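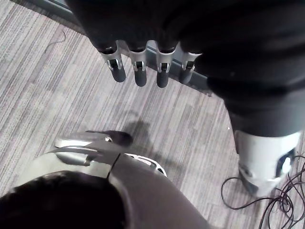
The budget for the second hand is due in December, so I spent an evening going through what the first one cost us beyond the quote. I am posting the list mostly for Petro Panasiuk, who is planning the same purchase at Rastosley and asked me for a number he could put in a spreadsheet.

There are really 4 numbers: the hand, the wrist adapter, the cables, and the spare fingers. The supplier's quote had the first one only. Ours came through Zakharchenko, who resell for a couple of makers and were fair to deal with, but their price sheet assumes you already own a matching arm and a matching controller. We owned the arm.

Adapter. Ask for the drawing before you order. We ordered from the catalog page, got the older bolt pattern, and waited 3 weeks for the right one. The restocking fee was small. The lost bench time was charged to my project.

Cables. I budgeted one power and one data run at the stock length. Stock length is measured with the arm straight, and ours spends most of the day folded down near the floor, with the slack lying on the carpet. Longer runs lie around in loops and shorter ones pull at the connector. I now budget 2 full sets per arm, one in use and one in the drawer, plus a length of sleeve and a few clamps. Put the clamps on the same purchase order or you will be filling in a second form for the price of lunch.

Spare fingers. Each finger is sold as a complete unit, joint included. You can't buy only the tip, which is the part that wears. I asked Lallow about molding tips for us and their minimum was 42 pieces. That is a lot of tips for one hand, but spread across both hands and Petro's it starts to look reasonable. If anyone else wants in, write to me before the order goes out.

Service plan. I left this out of the first budget and would leave it out again. The plan covers the palm electronics and excludes the fingers and anything damaged by contact. Our repairs so far have all been contact damage. Read the exclusions page first, then the price.

Software. The Farkinano license is per controller, not per hand, so two hands on one controller need one license. Their sales desk quoted me for two. I sent back the paragraph from their own terms and got a corrected quote the same afternoon.

All of this put the real figure at over a third above the quote. For the second hand I have entered the quote plus 40 percent, with the adapter and the cables as separate lines so they can't be trimmed without someone reading what they are.

Still open: lead time on the fingers. Zakharchenko have promised me an answer and I will update the post when I get it.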